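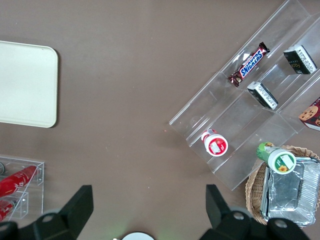
Robot club minutes, September meeting, typed up by me (Suleiman Babalola) because I lost the coin toss again. We got going at 3 when the second bus finally showed up, and we spent most of the first half on the pick-and-place task for the Pladell round, so that's where most of my notes are. Short version: we're keeping the store shelf idea! The clear tiered stand stays on the right side of the brown table with the Snickers bar up in the upper tier, and the cream tray stays in the upper left as the drop-off spot. There was a long back and forth about whether the stand should sit square to the table, and we voted to leave it at an angle. The judges at Pladell move things on you anyway, so we might as well get used to it now.

Before all that we approved last month's minutes. One fix: I wrote that Stererau was the team we practice against, and it's the name of the gym where we practice. Sorry, everybody.

Objects list. The rules say every team has to bring its own items and they have to be a mix of shapes. I read our list out loud and people said yes or no. The candy bar is in. The little red-and-white bottle is in. The green-and-white bottle with the sunflower on the cap is in, but it stays in the wicker basket on top of the foil, and that started a whole side conversation. Half the room thinks the foil is going to mess with our color detection (all those crinkles, all that shine) and the other half wants it for exactly that reason. We didn't settle it. We're going to run it both ways next time and write the numbers down for once, instead of me remembering them wrong.

The cookie box had a rough meeting. It's wide and the gripper doesn't open very far, so the only way to grab it is by the narrow side, and the arm has to turn almost all the way around to get there. I argued for dropping it. I lost, 2 votes to everyone else. Fine! It's staying, but whoever voted for it is writing the approach path, and I'm putting that in the minutes so it's official.

The red cylinders in the small holder on the left are our easy points and we'd like to do those first. The small black-and-white boxes go last. They sit close to the candy bar and we keep planning grabs where one finger would come down on top of a neighbor. Someone suggested spreading everything out more, and someone else pointed out that the rules give extra credit for a crowded shelf, so we looked it up, and yes, they do. Crowded it is.

Software report. The new labeling tool is working and we have 245 labeled pictures from the wrist camera. The goal is 2,000 by the time we travel. I did the math on the whiteboard and there was some groaning. We agreed everyone labels during the last part of each meeting, with snacks (real ones, not the ones on the table, please stop eating the task). I also asked people to draw their boxes tight on the clear plastic stuff. A lot of the labels I checked had the box around the stand when it was supposed to be around the thing sitting on it.

Money. The Limico grant came through! It covers the entry fee and one set of spare fingertips. It doesn't cover the van. We talked about a bake sale and then about a car wash and then about a bake sale again. No decision. Bring ideas, preferably ones where I don't have to bake.

Travel. Echevarría is hosting the qualifier this year, so it's a longer drive than last time. Permission slips are in the folder by the door. I need them back before I can send in the roster, and I currently have 3.

Other stuff that came up:

We need a name for the arm. Nominations are open, and no, you can't nominate yourself.

The extension cord under the table needs to be taped down. I tripped on it while reading the agenda.

New members asked if they can drive the arm yet. Yes, after the safety talk, which I'm giving at the start of the next meeting, so please be on time for it.

To do before next time: basket test with foil and without foil, approach path for the cookie box (you know who you are), tape for the cord, permission slips, labeling, labeling, labeling.

We wrapped up at 5:15 and four people stayed late to put things away. Thank you!

— Suleiman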